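About Mundurell

Mundurell helps small firms and schools to plan and buy their first automation equipment. We do not sell robots and we take no commission from the makers. Our customers pay a fixed fee, and for this they receive a plan, a budget and a person who answers the phone.

The company was started by Maxence and Maëlys Delaunay, who had both spent years on the purchasing side of a packaging plant. They saw good machines standing in a corner after the first year, when the money for spare parts and training was finished. Aiman Rahman joined them later for the technical side, and Lucía Cordero looks after the budgets.

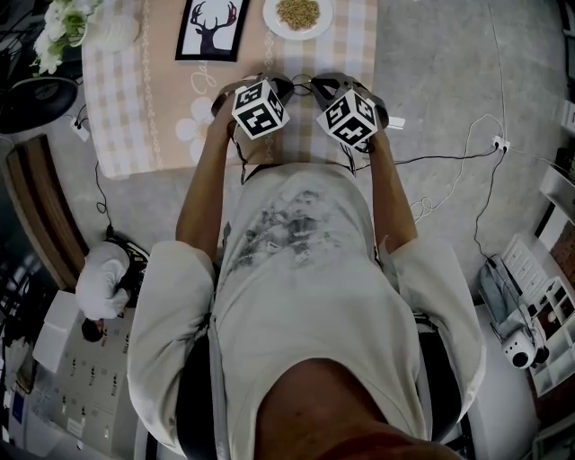 A plan from us begins with the task and the hands that do it today. We write down each step, how long it takes and what can go wrong, and only then we open a catalogue. It is slow work, but the list of equipment usually becomes shorter.

The budget has 3 parts: purchase, installation and the first two years of running. Our smallest plan costs $2,000 and does not change if you decide to buy nothing. Some customers have decided this, and two of them came back.

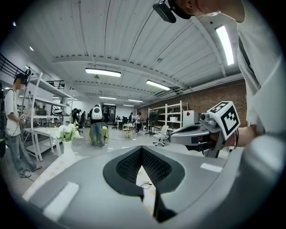

Hand-held grippers at work, with a marker cube on top.

We also keep a price register, with 3,529 entries at the last count in April. It covers grippers, sensors, cables, stands and other small items which are easily forgotten in a quote. Rosine Lacroix keeps it up to date and customers may consult it free of charge.

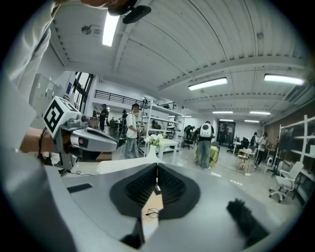 Floor space is the line of the budget where we have the most discussion. A machine has a size on paper, but people must also walk past it, and the furniture needs its own place. In a big room with shelving, a low table and office chairs, as well as several people on their feet, we draw the walking paths first. A thin cable across the floor goes on the drawing too – it may need a cover, and the cover has a price.

If you have a project in mind, write to Lucía with a short description of the task. You don't need to know which machine you want.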